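Home Ask Unanswered Tags Members Log in

We use cookies to keep you signed in. OK

Is the Terkiten kitchen kit worth it for a small teaching lab?

Posted June 19, 2020 by kettle_row

We have a quote for the Terkiten two-finger arm kit with the Praritik task software. It would be used for counter jobs, mainly taking lids off pots and moving plates. My worry is glass lids with a round knob.
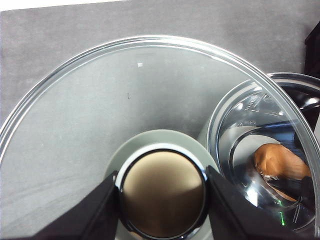

Page 3 of 19

The quote also lists Puleck fingertips as an extra. Does the kit need them, or can they wait?

benchtop64

I've used the kit since last July. The standard fingers are fine on a knob if you set the grip force low and come in level. Most of our failures were bad approach angles. Keep the counter layout fixed while you teach a task, and give the arm clearance near a dish rack. 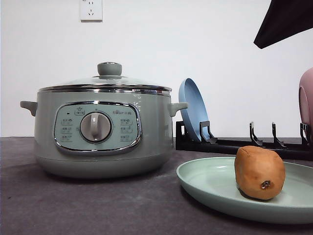
Can the fingertips be swapped without recalibrating?

Only if the new pair is the same length. With a longer pair, run the tip calibration again before teaching anything.

Plates are harder than lids. A shallow rim leaves little to hold, so one finger has to go over it and the other outside.

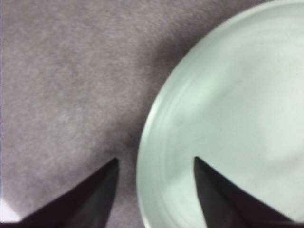

I would buy the Puleck tips for that alone. They cost us 561 with shipping. Praritik support answered our emails in 3 days, slower than I'd like.

mod_fern

Get the Kwok one instead. It's cheaper and the software is easier.

arm_and_a_half

Kwok is cheaper, but ours came without a wrist camera mount. Ask before you order. 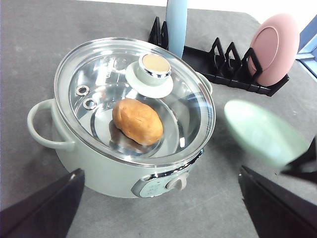
Also ask whether the Praritik license covers a second arm. Ours didn't, and we had to pay again.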